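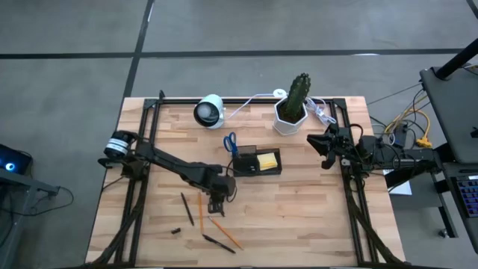
Desk station walk-round, Rowlands, ground floor
Checked by Lleucu Gough, 24/03/2025

My turn to do this one, so bear with the comments - I do go on!

1. Floor around the table clear of bags, boxes and spills
OK. I went all the way around it and had nothing to pick up. Much better than February, when I nearly went flying over Angharad's rucksack.

2. Tabletop sound, no splinters or lifting edges
OK. I ran my palm over the wood (slowly, I've learned) and found one rough bit on the near side. Sanded it on the spot and wiped off the dust.

3. Lamp
OK. Switch works, plug is fine, cord isn't pinched anywhere. Telma wants a brighter bulb, so I've asked her to check the rating on the base first.

4. Pencils and other small stuff put away
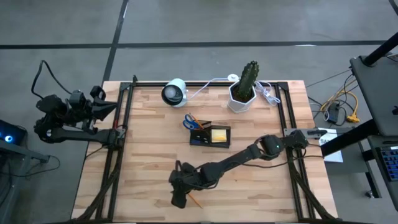 Pencils are my pet peeve, and I will keep writing it down until it sticks. They roll, they end up on the floor, and then somebody steps on one. There's an orange-yellow one lying diagonally on the wood, and it belongs in the organizer with the rest. Marked as NEEDS ATTENTION, sorry Gijs!

5. Potted plant
OK. Saucer has no cracks and I didn't find any water under it. Please go easy with the watering can all the same.

6. Cables secured
OK. Ties all tight. I replaced one that looked tired.

Still open: item 4, plus the new bulb. Nathalie has the next check, and the spare ties are in the Konis box by the door.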